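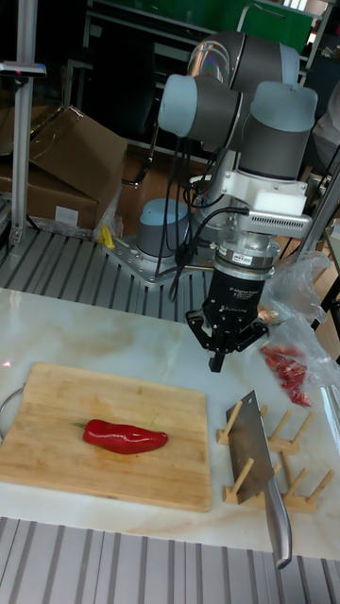
Figura 3. Brazo articulado sobre la mesa de trabajo, con el módulo blanco de la muñeca.

4.2. Lo que cuentan los moldes endocraneales

Confieso que empecé este apartado convencido de que el volumen bastaba. Uno mide la cavidad, la compara con la masa corporal y listo. Pero los hadrosaurios del yacimiento de Pludura me quitaron la idea bastante pronto: tenemos 14 cráneos con la caja craneana más o menos completa, y en 2 de ellos la deformación lateral es tan fuerte que el volumen sale disparatado (los dejé fuera del análisis, aunque me dolió, porque uno conserva un bulbo olfatorio precioso).

El otro problema es viejo y lo conocemos todos -- el cerebro de un reptil no llena su cavidad. En los cocodrilos adultos queda mucho hueco, en las aves casi ninguno, y un dinosaurio puede caer en cualquier punto intermedio. Vojtěch Dvořáček prefiere aplicar una sola corrección a toda la muestra; yo he preferido calcular tres escenarios de llenado y enseñarlos juntos, aunque la tabla quede más fea. Si el resultado cambia de signo según el escenario, me parece que el lector debe verlo.

¿Y qué sale? Pues que los juveniles tienen un cerebro relativamente grande para su cuerpo, algo esperable, y que las impresiones vasculares se marcan mejor en ellos que en los adultos. Esto último sí me sorprendió. Matoušek ya lo había sugerido con el material de Hájek, pero con un solo ejemplar juvenil no había manera de decir mucho más.

De inteligencia no voy a hablar, y eso que me lo preguntan en cada charla. Contar neuronas a partir de un hueco en la roca exige elegir antes un modelo, de ave o de reptil, y esa elección decide casi todo el resultado. Los volúmenes por ejemplar, con los tres escenarios, están en el apéndice; la comparación con los terópodos queda para el apartado 4.3.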